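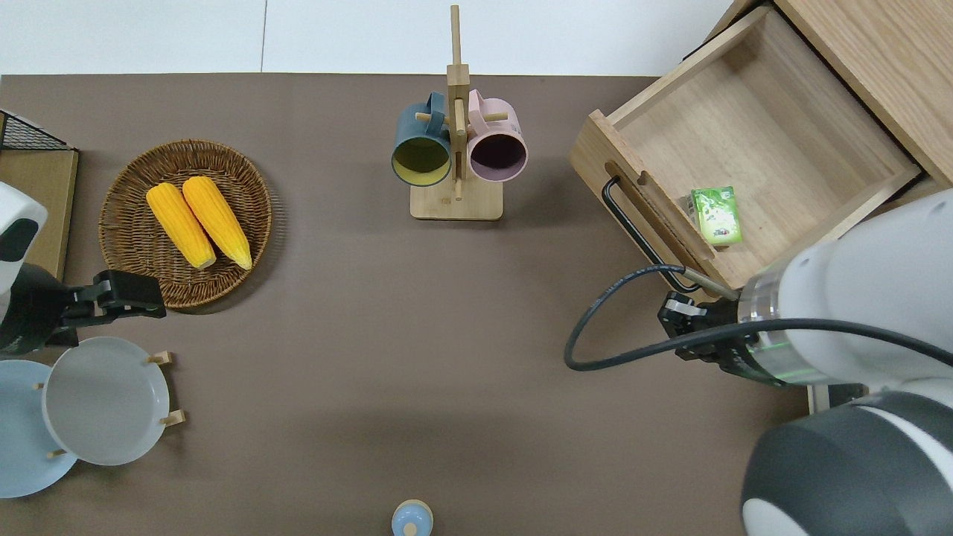

Numside Shared Kitchen — Minutes, Feb 22, 2022

Chair: Aranka Lakatos. Apologies: the Hokville end of the building, as usual.

1. Last minutes
Approved. The argument about whose soup it was has been left out by general consent.

2. The table
Agreed that it can hold the plate rack, the mug tree, the wicker basket and the small cabinet, and that this is enough. A proposal to add a toaster was heard politely and not seconded.

3. Mugs
Mugs go on the pegs. The teal one and the pink one have managed this, and the rest of the collection is invited to follow their lead. Chipped mugs will be retired in August.

4. Drawer
The drawer with the heart cutout is for tea and similar small boxes. It has a handle, and the handle works in both directions — members are asked to try the second one.

5. Corn
Long discussion. Corn in the basket is communal unless labeled. Labeling corn was felt to be beneath us, so it is communal.

6. Plates
Upright in the rack, never stacked on the cabinet. The Ikau group asked what to do with bowls. Deferred.

7. Money
Balance is $571. Spent $19 on dish soap and sponges. Two receipts are missing, and Aranka is looking at the people she thinks have them.

Meeting closed after 20 minutes, a record.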